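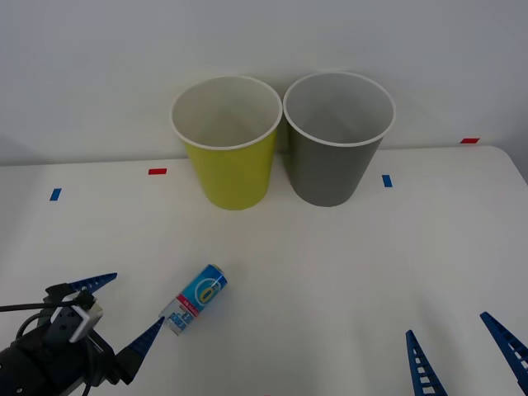 Written by Chie Hamada - Reviewed by Mervin Hawthorne - Last changed in September

Paper cup

A paper cup is a drinking vessel made from paperboard, usually for a single use. The board is covered on the inside with a thin layer of plastic or wax, so that the drink does not go through the fibers. Paper cups are used in offices, schools, trains and at outdoor events.

The side wall is cut as a curved piece, called a blank, and is closed along one seam. A round bottom is then pressed in and sealed with heat. At the factory in Kustholm, one forming line works with 52 molds, and the blanks are printed before they are cut. 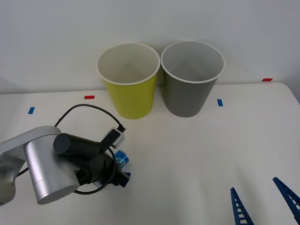
The rim is the last part to be formed. A heated tool turns the upper edge of the board outward and down, until it makes a small tube. The color is normally printed only on the outer face, and the board is left plain where the drink touches it. For this reason a cup can be yellow-green or gray on the outside and still have a white interior and a white rolled rim. The rolled edge makes the mouth of the cup stiffer - without it, the wall would bend easily in the hand.

Cups are made narrower at the base so they can be stacked. A standard carton from the Clilside works holds 336 cups. 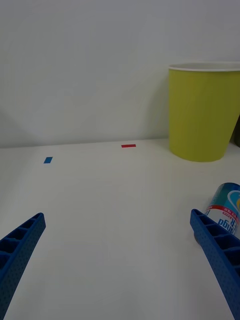
Can paper cups be recycled together with newspapers?

In most towns they can not, as the inner coating must first be separated from the fibers. The mill at Prakmont accepts them in a separate collection and takes in roughly 2337 tons a year.

See also: Paperboard; Cup lid; Salazar folding cup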